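Local Government and External Relations
Unit 7: Partnership agreements between municipalities
Handout to accompany the Friday lecture. Course tutor: Precious Gumede

7.1 Scope

This unit covers formal partnerships between two municipalities in different countries. Cooperation between neighboring councils under shared-service contracts was dealt with in Unit 4 and is left out. Partnerships run by a school or a sports club under its own name are also left out, even where the council pays part of the cost.

7.2 Terms

Twinning agreement: a signed text with no end date, adopted by both councils.
Cooperation agreement: a signed text limited to named fields and a fixed term.
Friendship declaration: a statement of intent. It creates no duties and is often signed by the mayor alone.
Charter: the ceremonial copy of a twinning agreement. The charter and the adopted text should match word for word. Where they differ, the adopted text is the one to cite.

Usage varies between countries. In written work, state which kind of text you mean the first time you refer to it.

7.3 Adoption

The usual order is contact, exploratory visit, draft, council vote, signing. Signing normally takes place twice, once in each municipality, and the gap between the two ceremonies can run to several months. Unless the text says otherwise, treat the later signing as the start of the partnership. Anniversaries are often counted from the earlier one, so the two dates should be recorded separately.

A vote is needed on each side. A mayor who signs ahead of the vote has signed a draft. The second council may amend the text, in which case it goes back to the first for a new vote.

7.4 Case: Torside and Trosbridge

Torside council approved its draft by 43 votes to 8. Trosbridge approved the same draft with one change to Article 3, which had committed each side to an exchange of staff every year. The revised article reads "at regular intervals." Torside voted again in June and accepted the change without debate.

Points to note:

(a) The first Torside vote had no legal effect once the text was amended. Several local histories still give it as the founding date.
(b) The words "at regular intervals" set no minimum. The gap between the first and second staff exchanges was 7 years, and neither side treated this as a breach.
(c) The agreement names no body responsible for carrying it out. In Torside the work passed to the mayor's office, in Trosbridge to an association under private law.

Point (c) is the most common source of difficulty in agreements of this type. The two sides have different budget years, different reporting duties and different rules on gifts. See Kostiuk, section 2, on mismatched partners.

7.5 Funding

Three models are in use: a fixed line in the municipal budget, a grant to an association, and case-by-case approval. Under the fixed line, unspent money normally lapses at year end. Under the grant model it may be carried over if the grant letter allows it. Case-by-case approval gives the council the most control and the least continuity.

Host costs are generally borne by the receiving side and travel by the visiting side. Trosbridge pays its association a flat 300 per delegation, whatever its size. 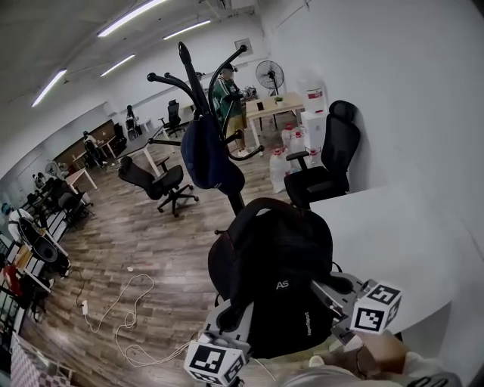
7.6 Suspension and termination

Few twinning agreements contain a termination clause. In practice a partnership ends in one of two ways: by a council resolution sent to the other side in writing, or by disuse. Disuse has no formal effect. A dormant agreement stays in force and can be taken up again without a new vote.

Suspension is a political act and seldom has a basis in the text. The resolution should state which activities stop, and whether contacts between schools and clubs are affected.

7.7 Reading

Hryhorii Kostiuk, lecture text on municipal associations, sections 2 and 5 (course folder)
Torside council minutes, extract
Khumalo, notes on charter wording (optional)

7.8 Preparation for Unit 8

Read the Cusumis draft in the course folder. Identify the type of agreement under 7.2, list the articles that create a duty, and mark any article that could not be carried out without a named body. One page, handed in at the start of the session.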